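Recolha de exemplos: ponto da situação
8 de setembro de 2021

A equipa da Pillel fechou a primeira ronda de demonstrações para o modelo de preensão, com 2099 episódios gravados e validados. Cada episódio corresponde a uma única tentativa, guiada por um operador, e fica guardado com as imagens da câmara do punho, a posição das juntas e a abertura da garra.

Telmo Marín pediu mais 400 episódios com fruta. Até agora predominavam caixas e frascos, e o modelo hesita perante formas irregulares. O ananás entrou na lista por causa da coroa, que confunde a estimativa do ponto de contacto. Os episódios em que a garra falha também se guardam, com a etiqueta própria, e não devem ser apagados na triagem.

Shirley Hartley reviu as etiquetas de 100 episódios e encontrou 2 com a instrução trocada. Já foram corrigidos. Quem grava deve escrever a instrução antes de começar e mudar a posição dos objetos entre tentativas. A próxima entrega à Edstead é em outubro.

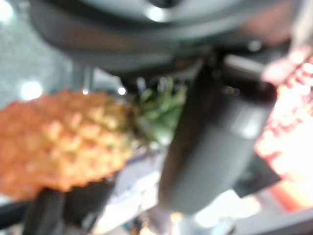

Alterações no calendário de gravações
Os turnos da tarde passam a começar meia hora mais cedo. As trocas combinam-se com Telmo Marín até à véspera.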